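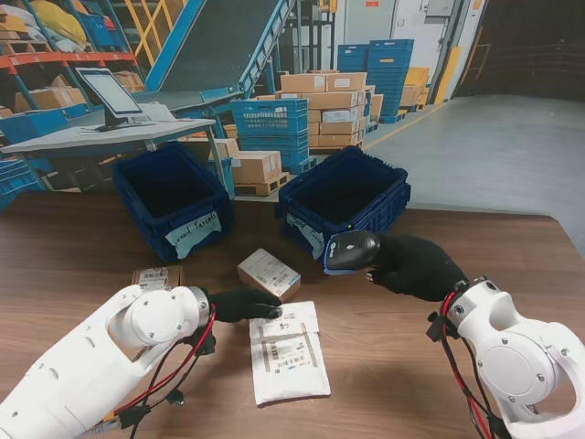 Hongmei Duan would like it noted before anything else that the job should be judged by the shift and never by the parcel, and that a chore counts as done by a machine only when a person could go to lunch and leave it. She wrote that in the margin of my last entry. I agree with the second part. The first part I'd argue with, as a shift is made of parcels and we don't understand the single parcel yet.

May, bench notes, parcel scanning.

Task as set: parcel on the table, find the label, bring the scanner to it, get a read, put the parcel in the right crate. At Savolainen a new starter gets this in the first morning. Stellix want to know by the end of the month whether it is worth planning for, or whether they should spend the money on another fixed scanning tunnel and forget about hands.

Targets they gave us: 600 parcels in a shift, with no more than 3 needing a person to step in. I have no complaint about the first number. The second is the hard one.

What I think is close to settled:

- Holding the scanner. We spent too long on this. Once the grip was fixed at the start of a run and left alone, it stopped being a subject.
- Small boxes with the label on top. Flat face, stiff sides, the left hand can steady or nudge without much thought.
- Reading the code once the scanner is square to it. The scanner does that work and always has.

Not settled:

- Padded mailers. They bend when pushed and the label bends with them. A person flattens the label with a thumb without noticing. We have no good version of that yet.
- Labels on the underside. Turning a small box over with one hand while the other is busy with the scanner is awkward. Putting the scanner down and picking it up again costs more time than the turn.
- Damaged labels. 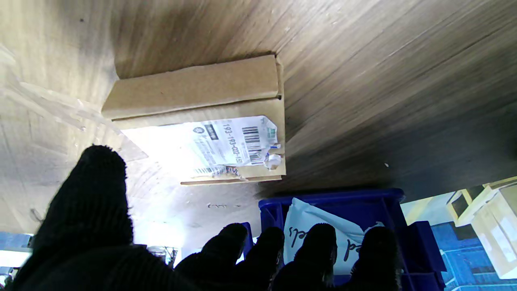 Damaged labels need their own heading next time. Zihan Wan sorted the problem ones into two groups, creased and lifting at a corner, and wants them treated differently. A creased label often reads at another angle, so the arm can simply try again. A lifting corner is worse if it gets brushed, and the glove does brush things. I've asked for a bag of spare labels so we can spoil some on purpose.

Also on the wrist view: glare. When the light comes in strongly from one side the white of a label goes flat and the print disappears. The scanner doesn't mind nearly as much as the camera does, but the arm needs the camera to find the label in the first place. Try a blind on that side before anyone touches the exposure settings again — it is cheaper and we can undo it.

Retries: I've capped them at 6, after which the parcel is set aside for a person. Zihan thinks that's generous. It probably is, but I'd like to see where they fall before cutting it.

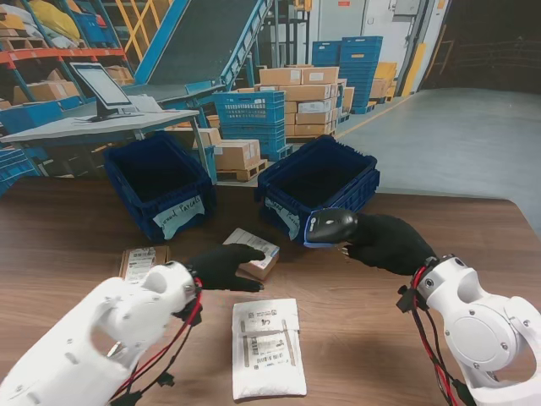 Order of working matters more than I expected. With several parcels down at once the planner tends to go for whichever label it sees best, and leaves the difficult one until last, when it has the most room. That suits us. A person does more or less the opposite and takes the nearest.

For Stellix, my answer at present: boxes yes, with someone in earshot. Mixed parcels no. Hongmei's lunch test, no.

To do:

- blind for the bright side
- spare labels, creased and lifted sets kept apart
- ask Fivik about a softer fingertip cover for the left glove
- log which retry gets the read
- copy of this to Zihan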